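In praise of the slow lunch

May 25, 2018

My first job after school was in the mail room at Maksymiv, and the thing I remember best about it is lunch. We stopped at noon, all of us, and we sat down at one long table with whatever we had brought from home, and we stayed there for an hour. The phones rang and were left to ring. I was nineteen and thought it a terrible waste of time, and I used to gulp my sandwich and go and stand outside so that I could feel I was getting on with things. I would give a good deal to have some of those hours back now, with the soup going round and somebody's aunt's pickles, and the argument about the hockey that never got finished from one winter to the next.

I have been thinking about it lately because the place where I work now has just lost its lunch hour. It wasn't taken away, exactly. It shrank. First the meetings crept up to noon, and then one or two of them crept past it, and then people began bringing a salad along to the meeting (always with the lid half on, as if to apologize to it), and by the end of the winter I noticed that I had eaten at my desk for 33 days running and could not tell you what a single one of those lunches had been. I think some of it was egg.

Now, I know the case on the other side, and I have some sympathy for it. People with small children would sooner skip lunch and be home by four, and I was one of those people for years. People who are shy, or new, can find a shared table a bit of a trial. And there are plenty of jobs, on the wards and on the roads, where an hour at noon has never been on offer to anyone. I don't want to make a rule of it. I only want to say that something goes on at a table that doesn't go on anywhere else in a working day, and that we ought to notice before it's gone altogether.

For one thing, you find out who you work with. I sat 16 feet from a man for most of a year before I learned, over a cheese bun, that he had grown up in Fostdale, two streets from my grandmother, and had delivered her paper. We had exchanged any number of emails by then, all perfectly polite. For another, small troubles get said out loud while they're still small. A person who would never book a meeting to tell you the new form is confusing will tell you so quite cheerfully while peeling an orange, and you can go back upstairs and fix the form.

And then there's the food itself, which deserves a bit of our attention, I think. My neighbour's habit is to cook too much on purpose and bring the rest in, and I've come round to it myself. It costs next to nothing and people's faces do light up! In July we might even manage to carry it outdoors.

So I'm going to start taking my hour again, beginning tomorrow, at the round table by the window on the second floor. You would be very welcome. Bring a fork, and a chair if the good ones have gone.

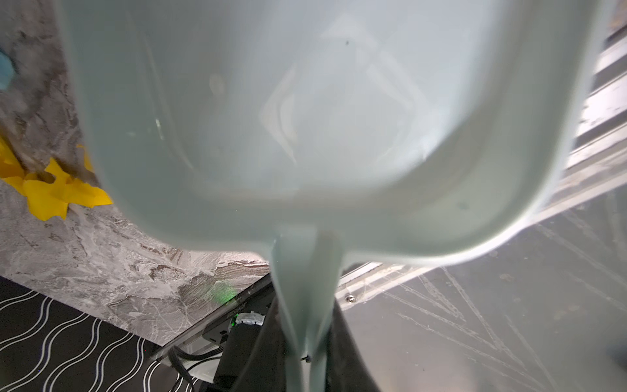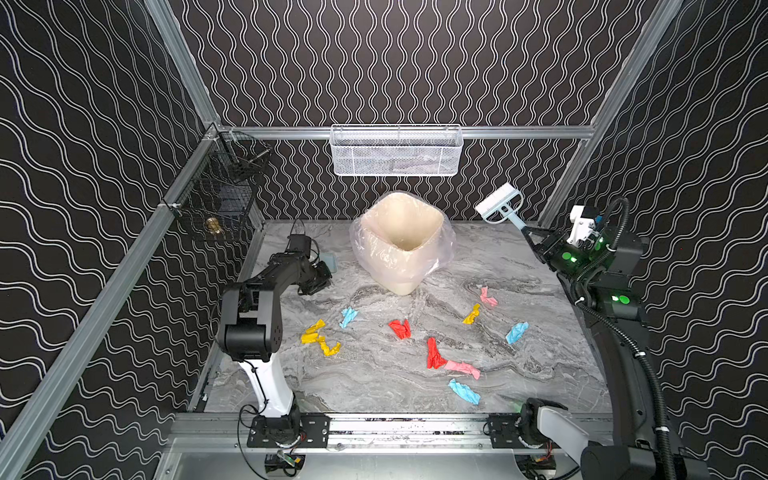
Siltetti Staff Social Club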